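Section 2: Laying Out and Clearing the Work Mat

2.1 Before you start

The Wuvora tabletop set is supplied with a mat, a white cup, a black cup and a bag of small parts. Clear the table and wipe it with a dry cloth before unrolling the mat. Do not use solvent cleaners on the mat surface.

CAUTION: Small parts are a choking hazard. Keep the parts bag closed until step 4.

2.2 Placing the cups

1. Unroll the mat with the smooth side up. Leave it flat for 60 minutes before first use. If the corners lift, roll the mat the opposite way for a few minutes and lay it down again.

2. Set the black cup toward the back of the mat with the open end up. It takes the dark parts.

3. Set the white cup in front of the black cup. It takes the light parts. The two may stand close together, but each must be removable without moving the other.
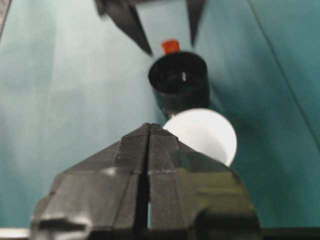
Do not stack one cup inside the other while either contains parts. The rims can bind, and forcing them apart may crack the lip. If they bind when empty, twist gently. Do not pry with a blade.

4. Open the parts bag over the mat and sort the contents by color. Fill each cup no more than halfway.

NOTE: Sets packed before November have a single divided tray in place of the cups. For these sets, follow the Keogh tray sheet and continue at 2.3.

2.3 Clearing the mat

1. Return all parts to the bag and set both cups aside, open end down.

2. Check the open area of the mat for small pieces. Pale fragments show up well against the teal surface; dark ones are easier to find by passing a flat hand over it. Keep bright orange blocks apart from the small pieces. They go in the outer pocket of the bag. 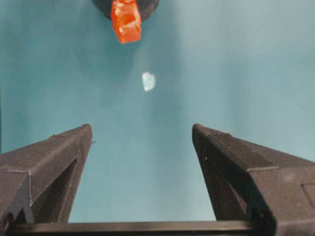 3. Roll the mat loosely, smooth side out, and secure it with the strap. Do not fold.

2.4 Storage and care

Store the mat away from direct sunlight. Do not place hot items on it. Marks that remain after dry wiping can be removed with a damp cloth and mild soap. Allow the mat to dry flat before rolling.

Inspect the cup rims every 1,000 uses and replace any cup with a chipped edge. Replacement cups are sold in packs of 2. Order through Bendus, Aststead, quoting the code on the bag label.

Revised Oct 16, 2022. Checked by M. Pathak.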